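Call for Participants: Fandgate Mobile Firmware Trial

Radebe Mobile Software is seeking members of the public to take part in a supervised trial of Fandgate, its replacement operating system for older Android handsets. The trial opens in October and will be run from our Cikum office, with most activities completed by participants at home. Places are limited to 102, of which 2 are reserved for people who rely on a screen reader.

Purpose of the trial

Many handsets stop receiving security updates while the hardware is still serviceable. Fandgate is intended to extend the working life of these devices. The trial will assess whether owners without a technical background can install the software from written instructions, restore their contacts and messages, and use the phone as their main device over an extended period.

Who may apply

Applicants must be 18 years of age or older and must own a compatible handset outright. Handsets supplied by an employer or still subject to a carrier payment plan are not eligible. The battery must hold a capacity of at least 3000 mAh, as stated by the manufacturer, and the charging port must be in working order. Previous experience with custom firmware is not required. Applicants who have already unlocked the bootloader on their handset should say so on the form, as they will be placed in a separate group.

What participation involves

Participants will attend one briefing at the Cikum office, install Fandgate using the Brutel desktop utility, and complete a short online diary each evening. A closing interview will be held by telephone. Participants will need access to a computer running a current version of Windows or Linux, and a USB cable capable of data transfer.

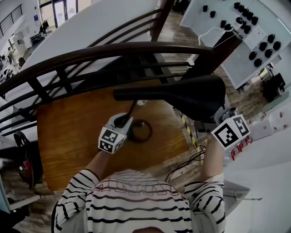
Location tracking forms one module of the trial and is optional. Participants who choose this module will record regular trips with the phone's satellite receiver switched on, so that route accuracy and battery drain can be compared with the original firmware. Trips may be made on foot, by public transport or by bicycle. Cyclists must supply their own handlebar mount and should have the saddle and its clamp checked before the first recorded ride. The handset must not be operated while riding.

Risks and data

Unlocking a bootloader erases all data stored on the handset and may void any remaining warranty. Participants are responsible for making a full backup before installation. Diagnostic logs will be stored under a participant number and deleted at the close of the trial. Participants may withdraw at any time without giving a reason.

Payment

Participants who complete the diary and the closing interview will receive a payment of $100. The payment is not affected by the choice of optional modules.

How to apply

Application forms are available from the front desk or from the trial page on our website. Enquiries about eligibility should be directed to Sulastri Sinaga, Trial Coordinator. Technical questions, including handset compatibility, should be directed to Irfan Tambunan, Firmware Engineering. Unsuccessful applicants will be notified by email and may ask to be placed on the reserve list.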